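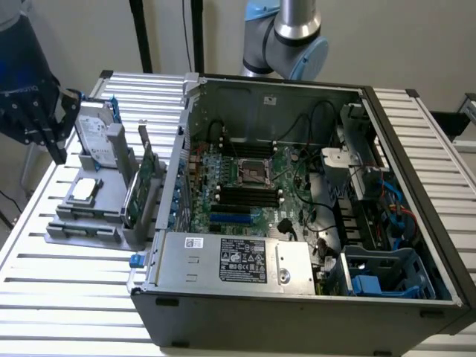 Is it worth buying the extended warranty on a refurbished laptop? For most people it isn't, unless the shop's own cover is shorter than six months or you carry the thing about every day.

Search this forum Advanced Go

bramblejam
I ask because I'm about to buy a refurbished Univis for my daughter, who starts her college course after the holidays and has been making do with my old one (bless her, the hinge is held on with tape). The shop is Wolevon, the one with the branch in Cinbridge, and the laptop is 300 pounds with a year's cover included. They want another 50 for two more years. The young man was very nice about it and didn't push, but I came home and couldn't decide, so I thought I'd put it to you lot!

26 February 2024

Svend Hafstein
Welcome, and what a kind thing to do for her. I gave the short answer at the top and I'll stand by it, though I should say how I got there. I've bought four refurbished machines over the years, two of them from Wolevon, and the only fault I ever had was a dead keyboard in the first fortnight, which they swapped without any fuss. A year is decent cover. I'd put the money in a jar and keep it for a new battery, as that's the part most likely to get tired first and their extended cover leaves batteries out. Do check the leaflet though, they may have changed it.

3 replies hidden - show

tealeaf_annie
I'm going to disagree with Svend, lovely man though he is. My son had a Lehner and the screen went in month 15, three months after the ordinary cover ran out. The repair quote was more than we'd paid for the extended cover on my own laptop, and I'd said no to it on his to save a bit of money. I've kicked myself ever since. A student's laptop goes on buses and gets sat on. I'd pay it and sleep better.

Svend Hafstein
Fair point, Annie, but was the screen a fault or a knock? The extended cover at Wolevon is for faults only, so being sat on wouldn't count - you'd need the accident one for that, and it costs a good deal more.

tealeaf_annie
A fault, a line down the middle that got wider. But yes, read which sort it is before you hand over any money, I'll give you that.

bramblejam
Oh, thank you both. I hadn't realised there were two kinds. I've looked at the leaflet now and it does say batteries aren't included, and nothing at all about accidents. I'm going to ring our house insurance in the morning and ask if they cover her laptop away from home, and then I'll decide about the rest.

Like (15) Share Views 588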